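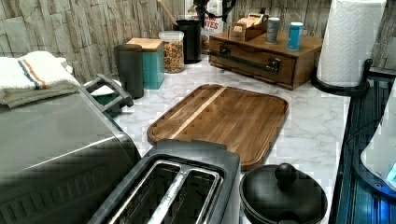
*Fig. 1. Marble-patterned countertop with cutting board, two-slot toaster and lidded pot.*

## Session 6: Reuse of disused rail and canal land

**Reading:** course pack, section 12 (Plomendale depot) and the map sheet for Kikarard.

### 6.1 Terms

- *Disused*: no traffic, but the owner keeps the right to reopen.
- *Abandoned*: that right has been given up. Title may then pass to adjoining owners, depending on the original deed.
- *Railbanked*: held for possible later rail use, with a trail allowed in the meantime.

Check the status before drawing anything. At Plomendale the city drew a park first and found two parcels still under easement.

### 6.2 Funding

Capital and upkeep are separate budgets. Grants usually cover capital only. The Kikarard basin plan listed 17 funding sources – one of them paid for mowing.

### 6.3 Access

Count entrances per 1000 feet of corridor, both sides. Stairs without a ramp are recorded separately. The Zakov cut scores low because its walls are steep and only the end points meet the street.

### 6.4 Exercise

Use the Mtshali spur sheet.

1. Mark each parcel by status (6.1).
2. Mark existing and possible entrances.
3. Write one paragraph on who would pay for lighting.

Hand in on paper. Next session: soil testing and cleanup rules.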